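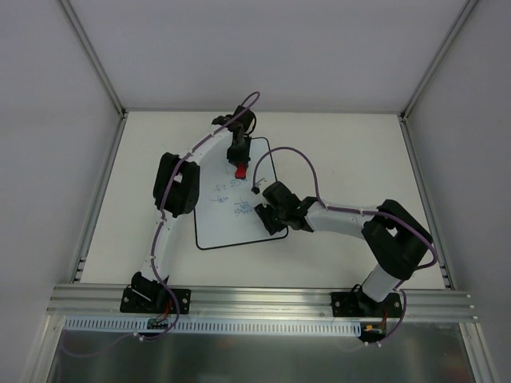

Kerstin Hägglund wrote to ask whether a whiteboard you lay flat on the table is any use to somebody who already has a big one on the wall, and whether the ink just ends up all over your sleeve. I get asked both of those a lot, so I'll start there!

Yes to the first. I've got a great big board in the hall with the bins and the dentist on it, and I still reach for the Flevau every day, usually with a cup of tea next to it. You sit down to it, you can turn it to suit your arm (I have mine at a bit of a slant, I can't write on anything straight), and when you want to show someone what you've drawn you just pick it up and hand it over. Try that with the one in the hall.

The sleeve question depends on the pen and on you. I'm left-handed and I do smudge, so I work from the bottom up or roll my cuff back. Give the ink a few seconds and it's fine.

The Flevau table whiteboard
£18, with 2 pens in the box (one black, one blue) and a cloth

What you're getting is a plain white board with rounded corners and a thin black line round the outside. I was very fussy about that line. The first samples from Arkholm came without it, and on a white table I kept writing straight off the side. I also asked for the corners to be rounded because I carry mine under my arm and I'd had enough of being jabbed in the ribs by the old square one.

There's no printing on the front, no squares or lines or little logo in the corner. Some people would like squares for sums and I do understand, but then you can't draw a map on it without the squares getting in the way, and I draw a lot of maps (directions to our shop in Clendton, mostly, it's a terrible place to find).

Looking after it
Wipe it at the end of the day with the cloth. If you forget and leave something on over a weekend, go over the old writing with a fresh dry-wipe pen and rub it off while it's still wet, which shifts nearly everything. For a proper clean I use a damp cloth with a drop of washing-up liquid and then dry it. Please don't use a scouring pad! Bernd Schwerdtfeger sent me his after a scouring pad and there was nothing I could do for it except send him a new one at cost.

Keep it out of the window in October just as much as in summer, by the way. Low sun bakes the ink on.

Will it stand up on its own?
No, it's made to lie flat. If you want to prop it up, the Trindade stand fits it, and we sell that separately. There are no magnets in it either, and no holes for hanging.

Can I have it in a bigger size?
Not yet. I keep meaning to. We've sold 3000 of the one size and I'm a bit nervous about changing anything, but Ingvild Bråten has been on at me for a long one to do her choir seating plans on, so if you'd like that too, drop me a line and I'll put you on the list.

Orders in before 2 in the afternoon go out the same day. Spare pens and cloths are on the next page, and I do also have green pens if you put a note in with your order.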